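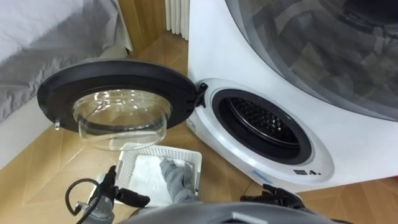
Figure 4. Laundry station, Pliven open day.

I ran the April demo for 18 guests, and boy, did they talk!

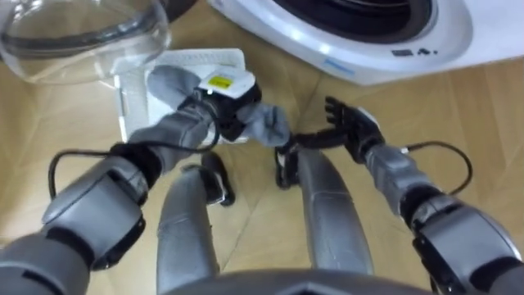 4.2 What visitors asked

Theda Strobel went straight for speed. I said we'd kept it slow on purpose,
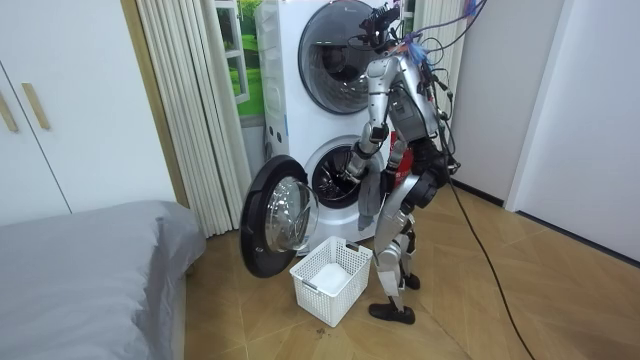

and she still wanted it slower (fair enough, she's new to humanoids). 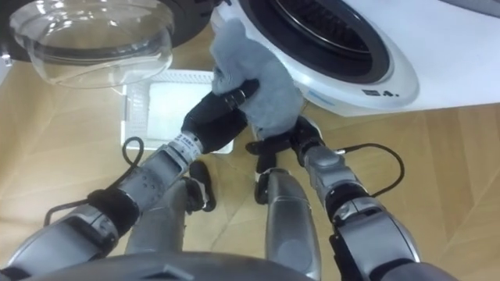 Grasping came up next. Friederike Steinbach asked why we use two hands, and gray cloth held in both grippers by the drum made my case pretty well.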